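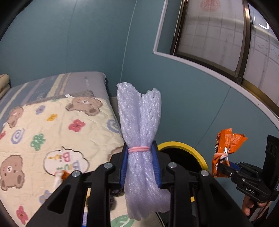
Speaker notes: Looking after a pair of hand-held grippers
Grigoris Panagiotou, Pindbridge
September 15, 2025

Slide 1. Say hello, say who I am. I look after the gripper sets at Pindbridge. The talk is about upkeep, so questions on training and software go to the Dalleck team after the break.

Slide 2. What we run. Each operator holds 2 grippers, one per hand. Two fingers on each, blue pads on the fingers, a camera on the tool. Our log stood at 3,358 recorded clips when I wrote this. Most of the faults in it come down to pads, pivots or cables.

Slide 3. Pads first. Wipe them with a damp cloth every 50 clips and let them dry. Food packets leave grease and salt on the ribs, tissue leaves dust. Foam netting is the one to watch, as small bits tear off and sit between the ribs. Pick them out with a wooden stick. No blades. We lost a good pad that way in April. 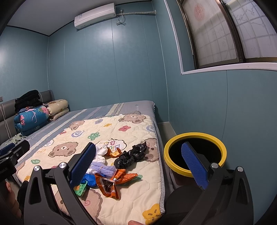 Tidying task on the bed: tissues, peel, netting and wrappers on the mat, bin at the side.

Let people look for a moment. Point out the spread of materials. A pad that holds netting well can still slide on a shiny bag, so test on both before signing a set out.

Slide 4. Pivots. Open and close the fingers slowly, with nothing in them. They should move together and meet square. If one lags, check the screw on that side before touching anything else. Quarter turn at most, then try again. Plaltitz did a full turn on theirs and the finger bound up.

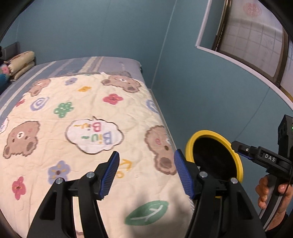
Do the same check on the second gripper, even when only the first has been playing up. Swap hands and feel the difference. Then follow the cable down from the grip and look for kinks. Any cable that has done 700 clips gets changed, whatever it looks like.

Slide 5. Storage. Fingers open, pads not touching. The Theodorakopoulos cases are fine if you cut the foam a bit deeper.

Pass the spare pads round. Collect them before questions.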